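Last updated: July

Up since 5:40 and too wound up to go back to bed, so I may as well write this down. Fruit onto a plate! That's the whole job, and I have thought about little else all week. I used to believe the dishwasher would be the first chore to go (Trernora swore by it, and I swallowed every word), but clearing up a kitchen is mostly this kind of small stuff, pick up, put down, don't squash anything, and I'm convinced now that this is where to look.

Read 18 pages of the Setden notes over coffee. They want 100 clean placements in a row before they'll let the word "chore" into a report, which seems harsh to me, my own kids couldn't do that. Nurkska is looser about it and logs everything, good or bad, 1,329 tries so far. I like their way better. You learn more from the bad ones.

Still no to folding shirts, no to the cutlery drawer, and a maybe on wiping counters. But setting out a snack, I'd say we're close, I really would.

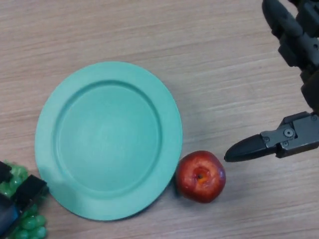 Apple and plate, both times.

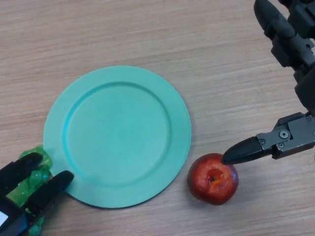

Rainer Lindemann thinks I'm getting carried away. He wrote back that a chore only counts as done when you can leave the house while it happens, and that by his measure the washing machine is still the best robot anyone owns. Fair. I told him to ask me again after try 109 of the new batch.

Recent entries
Socks, again
What Reuter got right about shelves
The counter-wiping question
Two hands or one?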